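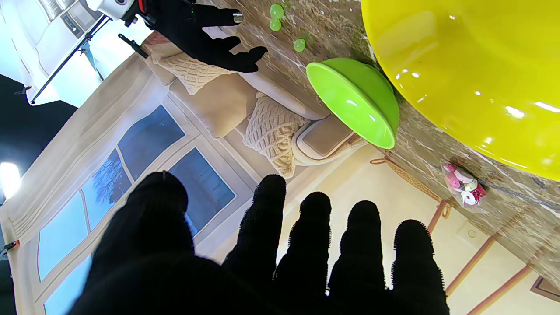
Does a robot on the packing bench mean fewer jobs? At our place it has meant the same number of jobs with different things in them, and I think the argument should be about those things.

I have worked at the Rendton site of a mail-order gift firm for long enough to remember when every hamper was made up by hand from start to finish. You took a bowl, lined it, put in the sweets and the small bits, wrapped it and passed it down. A good packer could do it while talking. Two years ago the firm took on its first pair of robots from Lumeck, and last July it took on more and moved the hand-packing benches to one end of the shed.

The management line was that headcount would not change, and it didn't. There were 89 of us on the packing floor before and there are 89 now. People who write about automation tend to stop at that figure, whether they are for it or against it. I want to go past it, as I was one of the 89 both times and my job is hardly the same job.

Before, I packed. Now I spend the larger part of a shift teaching and correcting. When a new product comes in, somebody has to show the robot where to take hold of it. Hard, plain shapes are quick to teach. Anything in a thin bag is slow, as the bag moves when the contents move, and small round items roll off wherever they like. I have spent a whole afternoon on one type of bag. It is not heavy work and my shoulders are better for it. It is tiring in another way, and by four o'clock I have usually had enough of watching fingers close.

The firm's figures say we sent out 3375 hampers in our best week before the change and 595 more than that in the best week since. I have no reason to doubt them. What I would point out is that the extra hampers came with extra checking, and checking was not in anyone's job description until we asked for it to be put there. It took five months. In that time people were doing skilled work on a packer's rate and being told they were lucky to be off the bench.

Khurram Pirzada, our shift lead, put it to the managers in a way I thought was fair. He said that if the robot stops and one of us gets it going again in two minutes, the firm has been saved an engineer's visit, and some part of that saving belongs in the wage. They agreed to a higher grade for those who passed the Lumeck course. The course is on Saturdays, at the Vanlow depot, and if you have children or no car you are less likely to go. So far the people on the higher grade are mostly the younger ones who live near Vanlow. That was easy to see coming and could have been dealt with by running the course in working hours.

There is also the matter of who you talk to. On the old benches you stood opposite someone all day. New starters learned from whoever was across from them, including things that were never in the handbook, such as which supplier's ribbon frays. Each of us now has a station with a screen, and the nearest person is across an aisle. I notice it most with the agency staff, who can finish a week without learning a name. The canteen has been extended, and I am glad of it, but half an hour at dinner does not replace a shift.

I am not asking for the robots to go. I had two colleagues with wrist injuries from the old work, and I would not send anyone back to it at that speed. Some of the teaching is interesting as well. I understand more about how I use my own hands than I did in twenty years of using them.

What I would like is for firms to treat a change like this as a change to people's jobs from the first day, with the pay and the training settled before the crates are opened. Nguyen-Tran, who run the warehouse next to ours, are due to start with their own machines this year. Their staff have asked us what to expect. We told them to get the new grade in writing, to get the course on a weekday, and to ask where the benches will stand.

14 January 2021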